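Notebook – remote demos in the sim, March, afternoon session
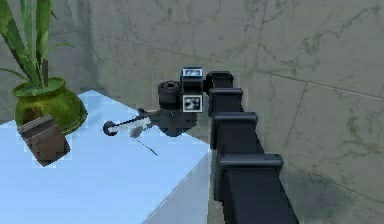
Sim view from behind the arm, blue table, plant pot and block at the back left.

Right, picking this up again after lunch while I still remember what I did. Plan for the week is 100 demos of the rod task in the sim, driven from the hand controller, and then hand the lot to Jinlong for training. I've got 39 I'm happy with. There were more, but I went back through the early ones and threw out every one where I'd dithered over the table. The policy learns the dithering too (we found that out on the Cidel set, and I don't want to live through that again!).

The view first. I've settled on the one behind the arm, looking past the links towards the marble wall. It took me ages to like it, because the arm itself gets in the way on the right-hand side and you can't see much of what's going on behind it. But the directions match my hand: push away and the gripper goes away, pull left and it goes left. With the side view I kept mirroring everything and ended up steering like someone reversing a trailer for the first time. Ulises Sepúlveda prefers the side view and is faster with it than I am with either, so this may just be me. We should still all use the same one for this batch.

Depth is the hard bit. With the rod held out to the left over the blue top I find it very difficult to tell how high it is. The table is so pale and so flat that there's nothing on it to judge against. What I do now is watch the dark line on the tabletop and the gap between it and the fingers, and come down slowly. I'm not sure whether that line is a proper shadow or something the renderer is doing, must ask Jinlong. It works as a guide for me whatever it is, but if it's a glitch and he fixes it I shall be very annoyed.

Controller settings, for whoever takes the next shift. Scale at 50 per cent, so my hand moves twice as far as the gripper. Full scale is fine for the big sweep at the start and horrible near the table. I tried switching scale halfway through a demo and it puts a little jump in the recording every time, so don't. Wrist rotation I've left at one to one. Clutch is on the thumb button – press, move your hand back to somewhere comfortable, let go. Try not to clutch in the last bit of the approach, the pause shows up in the data as a dead stop.

Recording is at 30 frames a second, same as the Halliday runs, so the two sets can be mixed if we want to.

Things that went wrong this morning:

Two demos lost because I pressed save before the gripper had opened. The file looks fine until you play it to the end. Would be nice if the Skivora logger could warn about that.

One where the rod tip went near the plant and I swerved. Kept it for now in a separate folder called "swerves", might be useful as a correction example. The plant and the block are only meant to be clutter, they aren't part of the task, but I notice I steer well clear of them without meaning to. If every demo gives that corner a wide berth then the policy will as well, and it'll look cleverer than it is. Need to move the clutter about between batches. I'd say swap sides for the second half.

The tags on the gripper housing: I asked whether we need them in the render at all, as the sim knows perfectly well where the wrist is. Jinlong says leave them, he wants the sim gripper to look like the one on the bench so that the pictures match when we move over. Fair enough.

Ulises had a go after me and did a few where he guided it in one smooth curve instead of my over-then-down. They look lovely. I don't know if we want both styles in one set, though. My feeling is we pick one, because with this few demos an average of the two might go straight through the middle and be neither. He disagrees and thinks variety is good for it. We've agreed to label whose are whose and train three ways: mine, his, and everything together.

Also tried the kinaesthetic route on the bench arm for comparison, just gravity compensation on and pushing it about by hand. So much easier to feel the height! But my arms were in every picture and my shoulder was sore after a short stint. Good for teaching a handful of waypoints, no good for a big batch.

To do:
Ask about the dark line.
Check the Cuvness export still reads the new file names.
Move the plant and block before the next batch.
Carry on from demo 40, same view, same scale.
Find the better chair.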